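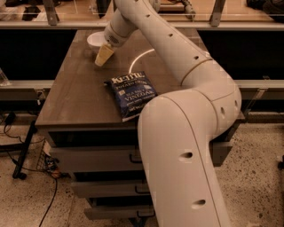
White arm reaching over the wooden-topped cabinet.

Blog > Bible Reading > Psalms

Psalm 127 and Going to Bed

04/04/2024

I have been reading one psalm a day since the start of the year, and when I get to one I don't want to leave, I stay on it. I have been on Psalm 127 for 14 days now. It only has five verses, so this is not for lack of time to finish it.

I'm using the World English Bible this year. The first two verses go like this:

"Unless Yahweh builds the house, they who build it labor in vain. Unless Yahweh watches over the city, the watchman guards it in vain. It is vain for you to rise up early, to stay up late, eating the bread of toil, for he gives sleep to his loved ones."

I grew up hearing verse 1 at weddings and building dedications. I don't remember anyone preaching on verse 2. It may be that I was not listening.

I work in payroll for Dreta, and the first part of every year is the busy part. Since January I have been getting up at 4:30 to get ahead of my email and then staying up past eleven to finish what I got behind on during the day. I told myself it was only until the end of the quarter. Then the quarter ended and I was still doing it, because by then there was something else. My husband stopped asking what time I was coming to bed. He just left the hall light on for me.

So when I read "rise up early, stay up late" in the same sentence as the word "vain," I had the feeling you get when somebody says your name in a crowded room.

I want to be careful with this verse. It does not say work is useless. Proverbs has plenty to say about the person who won't get out of bed, and Paul made tents. The builders in verse 1 are still building. The watchman is still up on the wall, and I assume he was expected to stay awake on his shift. What the psalm calls vain is doing all of that as if God had no part in it and everything would fall down if I sat down. That was a fair description of me in February. I was praying in the mornings, too. I would ask God to help me get through the list, and then I would worry over the list for the rest of the day as if I had not asked.

I brought this up at our Bible study in Millthorpe. We meet in the back room at Kumarasinghe Bakery after they close, and there is usually a tray of whatever did not sell. Asanka Jayasinghe leads it this spring. He pointed out something I had missed, that the heading says this is a psalm of Solomon. Solomon built the temple. He also built his own house, and 1 Kings says it took him 13 years, when the temple took seven. If anyone knew about houses, he did. And by the end of his life his heart had turned away and the kingdom was about to split in two. Asanka said he reads verse 1 differently with that in mind, as something Solomon knew and did not keep hold of. We talked about that for most of the evening and never got to the part about children and arrows, which was supposed to be the main lesson. We'll do that next time.

One of the women asked about the last line, because her Bible has it another way. Hers has a footnote saying it could be read "he provides for his loved ones while they sleep." I looked this up when I got home, and the Hebrew can be taken either way. I am not a scholar and I can't tell you which is right. I have been thinking about both of them. In the first one, sleep is the gift. In the second, the gift comes while you are asleep and can't do anything to help. I think I need the second one more, but I got the first one sooner.

Here is what I changed, in case it is useful to anyone. I turn the laptop off at nine. I don't mean closed, I mean off, and it goes in the kitchen drawer with the dish towels. I moved my alarm to six. Before bed I write down whatever is not finished on an index card. Then I read the psalm again and leave the card inside the Bible until morning. That's all of it. I tried an app first, a sleep tracker called Flullach that my sister likes, but I found myself looking at my score at two in the morning, and that seemed to be more of the same trouble.

The first few nights did not go well. I lay there and thought about a W-2 correction for a man who moved away last year. I got up once and stood in front of the drawer, and then I went back to bed. After that it got easier – not every night, but most. Last night I was asleep before my husband was, and he mentioned it at breakfast.

I should say that work has not gone perfectly since I started this. I was late with one report and I had to tell my manager so. She said to get it to her the next day, and I did. I had been losing sleep for three months to prevent that exact conversation, and it was over in a couple of minutes.

I know some of you reading this don't have the choice I had. If you are up with a newborn or a sick parent, or you work nights because that is the shift you were given, I don't think this psalm is scolding you. My mother cleaned offices at night for years and she slept when she could. She kept Psalm 121 taped inside the cabinet where the coffee was, the one that says he who keeps Israel will neither slumber nor sleep. I used to think that was a strange one to pick for a person who was always tired. I see it better now. Somebody was going to be awake, and it didn't always have to be her.

If you want to read along this week, these are the passages I've been putting next to Psalm 127:

Psalm 121
Psalm 4:8
Mark 4:26-29, the man who plants seed and goes to sleep
Mark 4:35-41, Jesus asleep in the boat
1 Kings 19:1-8, where Elijah is fed and told nothing except to get up and eat

I had read the Elijah one many times and always hurried on to the still small voice. This time I noticed he slept twice before anything else happened. The angel woke him up to eat and then let him lie back down.

Lord, thank you for keeping watch over this house and the people in it. Forgive me for acting like it was my job alone. Help me to do the work you gave me and then to put it down. Please be near to anyone who can't sleep tonight. Amen.

I plan to move on to Psalm 128 tomorrow, and I should be through the rest of the Songs of Ascents before May. The comments are open if you have a verse you read before bed. I would like to try some others.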